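We use cookies to keep you signed in and to measure traffic. Accept all | Manage settings

Erell @erell_bench
January 2021

1/ Notes on language-conditioned pushing, tabletop setup. We finished the first full evaluation of the Mellevier policy last week. Posting the method and the numbers here before the write-up, mostly so I can point people to one place.
14 replies 22 shares 90 likes

2/ The task: the policy gets a camera image and a typed instruction such as "push the red star next to the blue cube." It outputs a 2D velocity for the end effector, which moves in a plane just above the board. No grasping, no lifting. Height is fixed in software.

3/ Training data is 638 teleoperated episodes. Operators were not given instructions. They pushed blocks around however they liked, and the episodes were cut up and labeled afterward. One episode usually gives several labeled segments.

4/ Labeling after the fact has a cost. People describe what is easy to describe. "Move the star left" shows up far more often than "put the star between the hexagon and the cylinder." We did not rebalance for this, and it shows in the results (see 8).
3 replies 5 shares

5/ Block set is colored plastic shapes. Color alone does not identify a block and neither does shape, so the instruction has to name both. An early version of the labels allowed "the star" by itself. With two stars on the board that is a coin flip, and we threw those labels out. 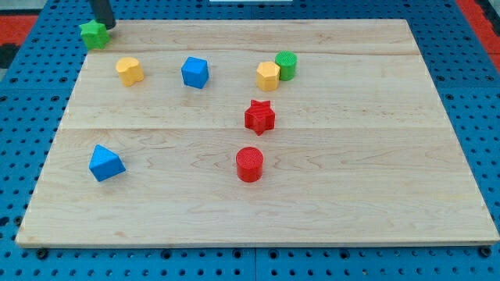

Effector at the green star, far left corner. The red star is nearer the middle of the board.
6 replies 11 shares 40 likes

6/ Corners are the hard part of the workspace. To bring a block back from an edge, the effector has to get to the outer side of it, and the planner limits cut that off in places. We score a block that leaves the board as a failed trial, whatever the instruction was.

7/ Evaluation: 102 trials, start positions drawn at random, instructions held out from training. A trial counts as a success if the named block ends within tolerance of the target before the time limit. Scored by hand from overhead video by someone who did not run the trial.

8/ Single-block instructions with an absolute target ("to the top right") did best. Block-to-block instructions were lower. "Between" was poor enough that I would not claim the policy understands it. It tends to push the block toward whichever reference is mentioned first.
9 replies 17 shares

9/ Main failure type is not language. The effector makes contact off center, the block rotates, and the policy keeps pushing along the old line. The triangular prism is the worst for this. Cylinders slip sideways but the policy recovers from that more often.

10/ We tried the Toprak contact filter, which slows the effector near any block. Fewer rotations, but more trials ran out the clock. Net effect on success was close to zero, so it is off by default. If you have more time per trial than we do, it may be worth turning on.
2 replies 4 shares

11/ One thing that did help: adding the last few effector positions as input. Without them the policy would sometimes stall next to a block, moving back and forth a few millimeters. With them the stalls mostly went away. We have not tested how much history is needed.

12/ Not tested: different lighting, a different board surface, block shapes outside the training set. I would expect the surface to matter, as friction changes how far a block slides after contact. Please do not read the results as covering any of that.

13/ Labels and the scoring sheet go in the Nelodmont repository once the file names are cleaned up. Raw video is larger and will come later. Next round is on recovery from bad contacts -- more than 90 short demos collected so far, each starting from a block already rotated or stuck near an edge.
8 replies 13 shares

Get Erell's threads by email. Subscribe to the newsletter | No thanks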